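Refinishing old pine floors – drum sander or leave it to a pro?

hallway_nine
Posted 7:42 am
We bought a house in Bomville last spring and pulled up the carpet in the front two rooms. Underneath is pine plank, mostly sound, with a border of old dark varnish where a rug used to sit. The two rooms together come to 700 square feet. I got one quote for $2,000, sand and three coats, and the guy wants us out of the house for most of a week. The rental place has drum sanders by the day. I've done furniture but never a floor. Is this a reasonable first job or am I going to wreck it?

grainfill
Posted 8:15 am
Reasonable if you go slow. The thing that gets people is stopping the drum while it's touching the wood. You get a dip and you will see it every time the sun comes in low. Lower it while you're already walking and lift it before you stop. Practice in the room you care about least.

Set the nails before you start. All of them. One proud nail head will tear a belt and those belts are not cheap.

Pat_in_Drakis
Posted 8:51 am
I'd pay the $2,000. That is a fair price for that much floor. By the time you rent the drum and the edger, buy paper in every grit, buy finish and lose two weekends, you haven't saved as much as you think. I did my upstairs myself and I would not do it again.

grainfill
Posted 9:04 am
Depends what your weekends are worth. I did a bigger floor than that for well under half.

hallway_nine
Posted 12:20 pm
Thanks both. What grit do you start with? The old varnish is thick near the walls and almost gone in the middle.

grainfill
Posted 12:38 pm
30 for the varnish, then 60, then 100. Don't skip the 60. Same grits on the edger or you'll see a ring around the room once the finish goes on.

otterbend
Posted 1:10 pm
30 is too rough for pine. It's soft. I'd start at 40 and only go down if the paper gums up right away. Also check how much wood you have left above the tongue. Pull a floor register and look at the edge of a board. If it's been sanded two or three times before, a drum could take you down to the tongues, and then you're replacing boards.

grainfill
Posted 1:26 pm
Forty will gum up on old varnish. He'll go through twice the paper. But yes, check the thickness first, I should have said that.

otterbend
Posted 1:33 pm
Paper costs less than pine does. We can disagree on this one.

Pat_in_Drakis
Posted 2:47 pm
Before anybody sands anything, what year is the house? Old varnish and old floor paint can have lead in them. Get it tested.

hallway_nine
Posted 5:58 pm
House is old enough to worry about, so I'll have it tested before I do anything else. I pulled the register in the front room and there's a decent amount of wood above the groove, a bit more than a quarter inch. The next question is color. My wife wants it left natural and I'd like it darker, closer to a mid brown.

otterbend
Posted 6:30 pm
Pine blotches badly with stain. If you go darker you need a conditioner first, or use a tinted oil. I used the Oltell oil in their medium brown and it came out even. It took longer to dry than the can said, though. I'd also look at plank floors in a mid brown before you commit, to see how much the grain and the lighter streaks stand out. 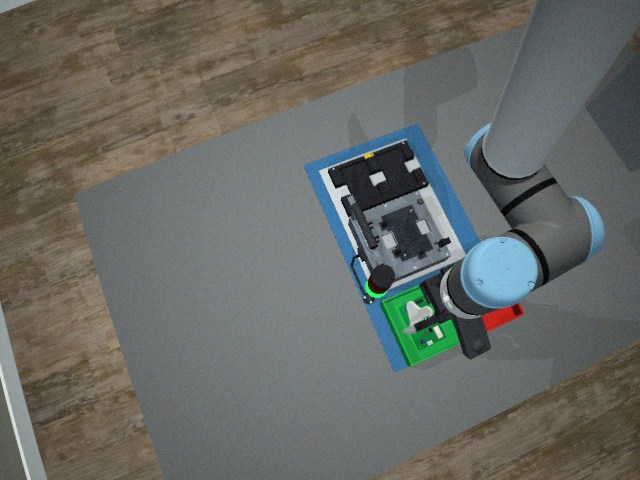 If you want it natural, a water-based clear coat will keep it pale for longer. Oil-based will go amber in a few years. On pine it can get quite orange, so put some on a scrap or inside a closet and show your wife before you buy enough for both rooms.

grainfill
Posted 6:52 pm
Agree on the conditioner. I don't like oil finishes on a floor with dogs, they need redoing too often. Somboon's satin poly has held up in our kitchen.

Pat_in_Drakis
Posted 7:15 pm
Satin hides scratches better than gloss, I'll give you that. I still say get a second quote. There's an outfit over my way that charged my neighbor $130 just to come back and screen and recoat a small bedroom, and they did it in a morning.

hallway_nine
Posted 9:03 pm
I'll get the second quote and do a test patch in the closet in the meantime – one side tinted, one side clear. Does the closet need the conditioner too if I only want to see the color?

otterbend
Posted 9:11 pm
Yes, on the tinted side. Prep it the same way you'd do the room, down to the last grit.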